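Quarterly progress report, Pumier Lounge refresh
To: Marianna Szewczyk, Grabowska Fund
From: Juwita Sinaga
Period covered: through the end of October

Marianna, I'm so glad to be writing this one! When we last reported, the lounge was a list of things we wanted to change. Now people come in, sit down and stay there, which was the whole idea of the grant.

Seating
The gray armchairs have taken over from the old benches, and they were worth the wait. We tried three fabrics before settling on the woven gray, mostly on Jolán Hegedűs's advice (she reupholstered half the chairs in the Wernik building and knows what survives a winter of wet coats). The rounded back is comfortable even if you sit sideways with a book, as our evening readers tend to do. Two chairs are still on order and should reach us next month.

Pillows
A small line in the budget, but the one visitors mention most. We went with plain white for now – easy to match, easy to replace. Teodoro Montes has been trying different ways of setting them out, and we've settled on one to a chair. I'd like to order a second set of covers so that one can be in the laundry while the other is in use. Damian Żak is getting a price from Mirno.

Floor
The light flooring stays. We had set money aside to replace it, but a good cleaning brought it up so well that I'd rather spend that amount on lamps, if you agree. Please let me know before we place the order.

Money
Approved for furnishings: 3,256
Spent or committed to date: 3,116
The spare covers are not in the second figure. If Mirno's price is more than what's left on this line, I'll come back to you before we buy anything.

Coming up
Lamps for the reading corner, the last chairs, and a low shelf by the door if Damian can find one that fits. We also want to try moving the seats closer together in the evenings, after several requests from the book group.

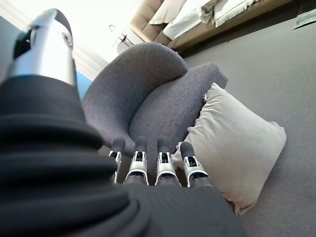
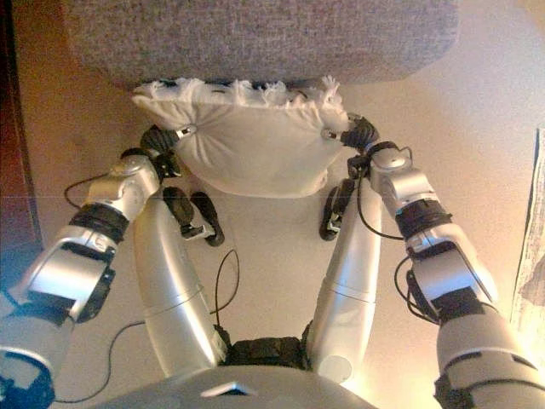

Gray upholstery and a white pillow, Pumier Lounge.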